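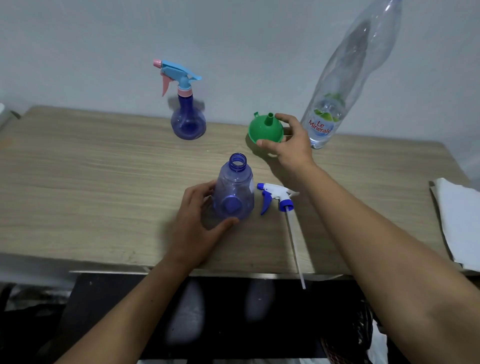 Refilling trigger spray bottles from a bulk container: airlocks and weak spray

I buy surface cleaner concentrate in bulk and decant it into small spray bottles with a plastic funnel. Two problems. The liquid backs up in the funnel and then glugs over the rim of the neck. Also, one sprayer now takes a dozen pulls before anything comes out. Same bottle shape, same cleaner, same dilution. Is it the funnel or the bottle?

Posted by ostrowski_40
3 replies

Stenenholm
Separate faults. The backing up is an airlock. The funnel spout is seating on the neck and air can't get out past it. Lift the funnel 5 mm while pouring, or tape a short length of drinking straw down the outside of the spout as a vent. Fill to the shoulder and stop there. The dip tube displaces some liquid when the head goes back in, and a bottle filled to the brim will overflow down the threads.

For a 1,000 mL batch at 1:40, measure 25 mL of concentrate and make up to the mark with water. Put the water in first or it foams. Rinse the funnel between products, and never put a chlorine bleach product in a bottle that has held an acid or ammonia cleaner.

Tritadico
just buy new ones, they're two bucks

Ernia
On the slow priming, check these in order.
Dip tube: pull the head out and see that the tube is pushed fully home in its socket. If it is loose it draws air. The end should sit just off the bottom of the bottle. Too long and it bends or seals against the base, so trim it at an angle.
Collar: wipe the threads and check the gasket is seated. A leak here mostly shows up as drips when the bottle is tilted.
Valve: pump warm water through until it runs clear. Dried concentrate holds the check valve open and the prime is lost between uses.
If it still won't prime after the warm water, swap heads with the good bottle, provided the collars have the same thread. If the fault follows the head, replace the head and keep the bottle.

ostrowski_40
Tube was loose. Pushed it in and it primes in three pulls. Will try the straw on the next batch.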